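Natural dyes, cotton: what's your fix for greens and blues that fade?

plillier_road
Posted in Dye Pot, July

OK I finally have room for a real dye setup (garage, two burners, a sink that drains!) and I want to get a teal I can live with. I've been doing weld over indigo on old cotton shirts and it comes off the line gorgeous, then by the fifth or sixth wash the yellow has wandered away and I'm left with a sad denim color. 500 grams of fiber at a time, alum at 15 percent, soda ash in the mordant bath. What am I missing?

madderhatter9
Tannin! Cotton has nothing for the alum to grab. Do a gallnut or sumac bath first, leave it overnight, then alum, then weld. I was skipping it for years and my yellows were pathetic. Also which weld, dried tops or extract?

plillier_road
Dried tops, from a lady at the Loston market. No tannin at all so far, oops.

Soler_Wool
Going to disagree a little with madder. Gallnut is fine but sumac will push your yellow toward beige, and under indigo that turns muddy fast. I'd also stop doing the weld first. Indigo first, rinse it like you mean it, THEN mordant, THEN weld on top. A vat is alkaline and it chews on whatever is already sitting on the cloth.

madderhatter9
I've put finished weld yellows in a vat plenty of times and they came out fine. Short dips, two minutes tops. Letting them sit in there for ten is what kills them.

Soler_Wool
And mine came out looking like pond water, so there we are. Depends on the vat. Fructose vat or hydro?

madderhatter9
Fructose. OK, that might be the difference, I'll give you that one.

tansy_in_sadau
Can I jump in on washing? What soap are you using? Weld is really touchy about pH and regular powdered detergent will shift it even if your mordant is perfect. I switched to a neutral liquid and cold water and my greens from last July still look great. If you haven't taken Purificación Ibarra's weekend class here in Sadau, GO, she spends a whole morning on finishing and I came home with 9 pages of notes and blue elbows.

plillier_road
Powder, warm water, every time. I feel called out, haha. Is her class all cotton or does she do wool too?

tansy_in_sadau
Both! Day one is wool and silk, day two is cotton and linen. Bring an apron you hate.

Soler_Wool
Seconding the soap thing, and dry them in the shade. Direct sun on wet weld is a crime.

plillier_road
Update! Scoured everything again, gallnut overnight, indigo first like Soler said, alum, then weld at full weight of fiber. Neutral soap, cold, shade. I am so happy with this color I keep going back out to the garage to look at it.
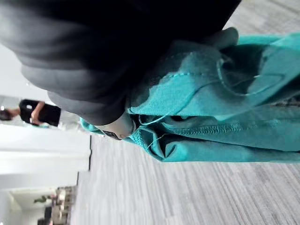
Next batch I want to go a touch greener, so one less dip in the vat and the same amount of weld. Has anyone tried a chalk bath at the end? I read that it brightens the yellow but I don't want to wreck a good thing.

madderhatter9
Yes to chalk! Just a pinch in the weld pot itself, no separate bath needed. It wakes right up.

Soler_Wool
Pinch is right. More than that and it gets streaky on cotton. Report back after wash six please, that's the one that counts.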